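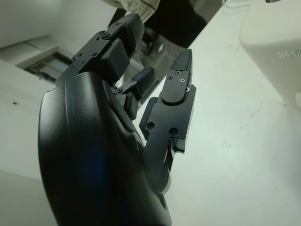 Jointed black fingers with small screws set into their plates.

Toast is bread that has been browned by dry heat. It is eaten in most countries where leavened bread is a common food, usually at breakfast, and is served plain, spread with butter or preserves, or used as a base for other dishes. The word is also applied to the act of browning and, by an old extension, to the drinking of a person's health.

Etymology

The English word comes through Old French from the Latin torrere, to parch or scorch. It was first used of bread in the later Middle Ages. The sense of a drink taken in someone's honour is generally traced to the custom of placing a piece of spiced toast in a cup of wine or ale, the person honoured being thought to flavour the drink as the bread did.

Chemistry

The colour and smell of toast arise mainly from the Maillard reaction, in which sugars and amino acids in the bread combine under heat to form a large number of brown and strongly scented compounds. The reaction proceeds quickly once the surface of the slice has lost most of its water. Until then the heat is largely spent in driving off steam, and the bread remains pale. Caramelisation of sugars plays a smaller part.

The inside of the slice stays softer than the surface, as moisture there leaves more slowly. Thick slices therefore give a marked difference between crust and centre, while thin slices may dry throughout. Melba toast, which is cut very thin and dried in a low oven, is the usual instance of the second kind. Bread that is a day or more old browns more evenly than fresh bread. Loaves containing milk, honey or added sugar colour faster and are more readily burnt.

Heating starchy foods to a dark brown also forms acrylamide. Food safety bodies in several countries advise that bread be toasted to a golden colour and no darker.

Methods

Before the spread of household electricity, bread was toasted at an open fire, on a long fork or in a hinged iron holder which stood on the hearth. One side was browned at a time. Later, gas and coal ranges were supplied with wire racks for the same purpose, and the grill of a cooker is still widely used where large numbers of slices are wanted at once.

Electric toasters came into use in the first years of the twentieth century, following the development of nickel and chromium alloy wire that could glow repeatedly in air without failing. Early models heated one face only and had to be watched. Automatic models, which cut off the current and raised the bread at the end of a set period, were sold to restaurants before they reached private homes. Factory-sliced bread, introduced in the late 1920s, gave a slice of regular thickness and did much to make the automatic toaster a common possession. 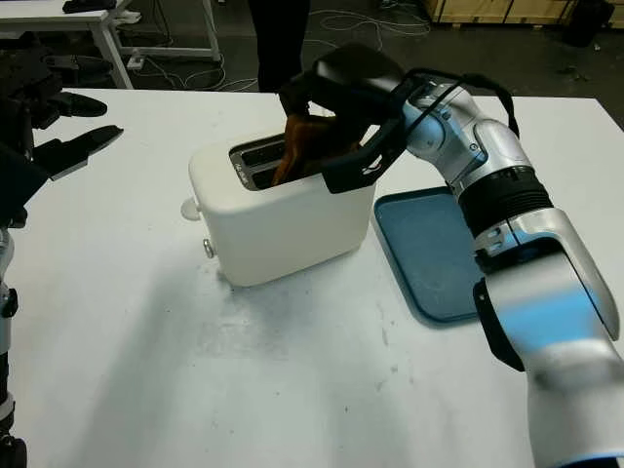 Oona Riihimäki takes a different view in her study of breakfast habits, holding that sliced bread has been given too much credit and that households which cut their own loaves took up the automatic toaster just as readily, provided that the slots were wide enough. Other writers have continued to treat the two developments as closely linked.

The Velitz survey

A regional study of breakfast customs was carried out in the district of Velitz by Bezawit Sisay and Segundo Yupanqui. It drew on 2347 household returns, with a further 1000 collected from the neighbouring towns of Brotov and Mukov. Respondents were asked which bread they toasted, how dark they preferred it and what was put on it. Rye was the most common bread in Velitz and Brotov, and wheat in Mukov. In all three places salted butter was the usual spread, and sweet preserves were largely kept for children and guests.

The survey also recorded 12 local names for the end slice of a loaf, several of which were no longer understood by younger respondents. The returns are held at the Alvarado Library, where a printed summary edited by Fidelina Ospina may be consulted on request.

Serving

In Britain and Ireland toast is commonly served with butter and marmalade, with baked beans, with eggs, or with melted cheese. When cut into narrow strips for dipping into a boiled egg, the pieces are known as soldiers. The toast rack, a stand with upright divisions, keeps the slices apart so that steam can escape. It preserves crispness at some cost in warmth.

In Catalonia toasted bread is rubbed with tomato and dressed with oil, and Italian bruschetta is prepared in a similar manner with garlic. In Singapore and Malaysia toast is filled with coconut jam and butter and taken with soft eggs and coffee. French toast, despite its name, is bread soaked in egg and milk and then fried.

See also

Crouton
Rusk
Welsh rarebit
Zwieback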